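Fui conversar com a dona da Godoy, aquela lojinha de chás que eu adoro, e fiquei a tarde inteira (claro!).

"Comecei com 16 latas e uma balança emprestada", ela me contou, rindo.

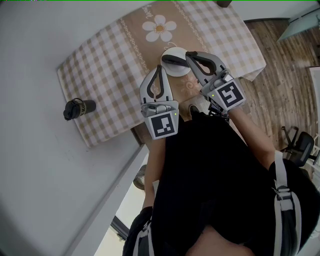

E qual chá sai mais?

"O de hortelã com casca de laranja, disparado. Em julho vendi 432 pacotes!"

Perguntei do preparo e ela ficou séria: nada de água fervendo no chá verde, dois minutos e pronto.

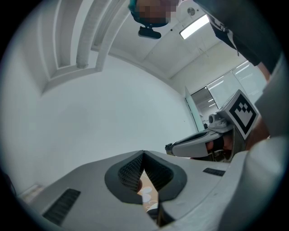 Saí de lá com dois pacotes na bolsa, e ela ainda gritou da porta: "Guarda longe do café, hein, que pega cheiro!"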